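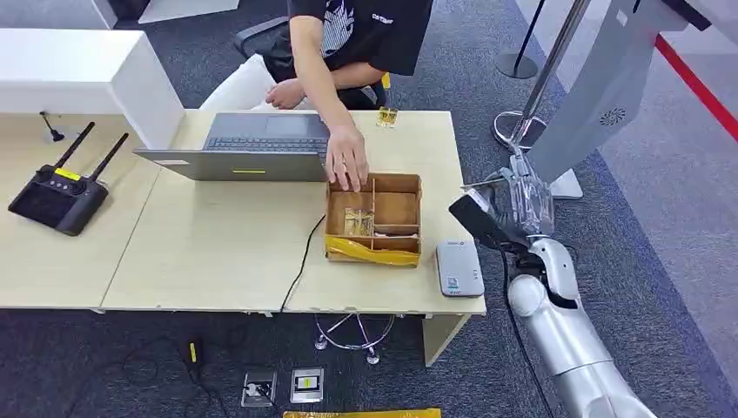

去年採った藍の種は、今年まいても芽が出ますか。

去年の秋に採った種なら、乾いた場所に置いてあればたいてい出ます。一昨年より前の種は発芽がかなり落ちるので、まくなら厚めにまいてください。

ジェンステッド染色会メーリングリスト [3691]
差出人:ズデンカ・マティッチ
日付:2025年5月14日
件名:Re: 藍の苗と種について

マティッチです。リュドミラさんのメールに返事をします。長くなるので、急ぎの方は最後の連絡だけ読んでください。

> フツリャクです。
> うちの藍は3月の末にまいて、いま双葉のあとの本葉が出ています。
> まだ指の長さもありません。植え替えの時期はいつと考えればいいですか。
> それから、冷蔵庫に入れておいた古い種が一袋あります。
> 今からまいても夏の刈り取りに間に合いますか。

植え替えは、草丈が10センチを超えてからにしています。それより小さいうちに動かすと、日田の畑では風の日に倒れることが多く、起こしてもあとの伸びがよくありません。込み合っているところは間引かず、数本まとめて一株として植えてかまいません。藍はまとめて植えたほうが互いに支え合ってよく立ちます。

株の間は30センチほど空けます。うちは以前これを詰めすぎて、梅雨のあいだに下葉が蒸れて黄色くなりました。黄色くなった葉からは色が出ません。畑が狭い人は、株の数を減らすほうを考えてください。

古い種については、今からまくなら一番刈りには間に合わないと思ってください。二番刈りの頃に使える葉が少し採れるくらいです。種採り用と割り切って、畑の端にまいておくのもひとつです。その場合、白花と赤花は離してください。近くに置くと混ざります。フィカンセの区画では去年混ざってしまい、何色の花の種なのか今も分からない袋が残っています。

土のことも書いておきます。藍は肥料をよく食べるので、植え替えの前に堆肥を入れておきます。鶏ふんを使う人は、まいてから日を置いてください。去年ダニーロさんが鶏ふんと植え替えを同じ日にやって、根を傷めました。水は多めに。乾くとすぐ葉が巻きます。巻いた葉も夕方に水をやれば大体戻りますが、何日も続くと葉が硬くなり、生葉染めのときに汁が出にくくなります。

生葉染めの話が出たついでですが、布は絹にしてください。木綿は生葉ではほとんど染まらず、薄い灰緑色になります。毎年どなたかが木綿のハンカチを持ってきてがっかりするので、案内にも書き足しておきました。木綿を染めたい人は、秋の乾燥葉の回に来てください。

虫は、今の時期はヨトウムシです。朝、株元の土を浅く掘ると丸くなっています。見つけたら取ります。薬は会の畑では使わないことになっています。家の畑でどうするかは各自で決めてください。ただ、薬を使った葉は共同の桶に入れないでください。

もうひとつ、ズジスラヴァさんから、アロヨの畑で余った苗を会に分けてもらえるという話が来ています。こちらは赤花の小上粉だそうです。葉の形はうちのものと変わらないので、植えるときに札を立てないと後で見分けがつきません。札は鉛筆で書いてください。油性ペンは夏を越すと読めなくなります。

連絡です。
・今年の会費は4000円です。家族で参加する場合も一世帯分で結構です。
・堆肥は水道の横に積んであります。使ったらシートを戻してください。
・苗が欲しい人は、植える場所の広さを書いてウンピニさんに直接メールしてください。このリストに返信すると全員に届きます。
・共用のじょうろの口がひとつ見当たりません。持ち帰った方は戻しておいてください。

リュドミラさん、古い種の袋に採った年が書いてあれば教えてください。同じ年の種がうちにもあるかもしれません。

マティッチ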